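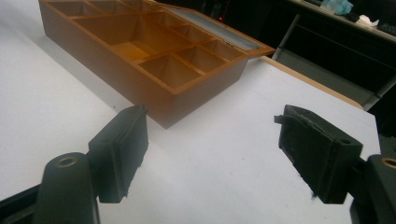 Plamby 30K - my gear check, with comments

I go through this the night before, around 6 p.m., so there's still time to swap something out.

Shoes: OK. Lugs still sharp on both. Left insole was bunching at the heel, so I pulled it and put it back flat.

Laces: REPLACE. The right one is fraying by the top eyelet. Jean Cairns lost one on the Grirneck climb in August and hobbled the last three miles - no thanks!

Socks: OK. No thin spots at the toes. The Surkik pair is too tight for me after 30K, so they're out.

Vest: OK, but check again. Chest strap slips when the flasks are full.

Flasks: one FAIL. Fill, flip, squeeze over the sink. The older one drips at the cap.
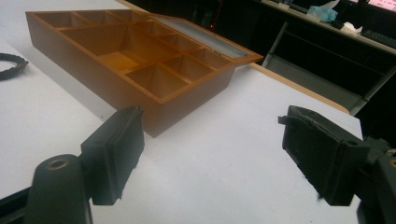
Wooden box with compartments, on a white tabletop.

Headlamp: OK. Ran it for 30 minutes, no flicker.

Whistle and foil blanket: OK. Keir Pollock checks these at the Lindsay start and he will send you back to the car (ask me how I know).

Bib pins: need two more.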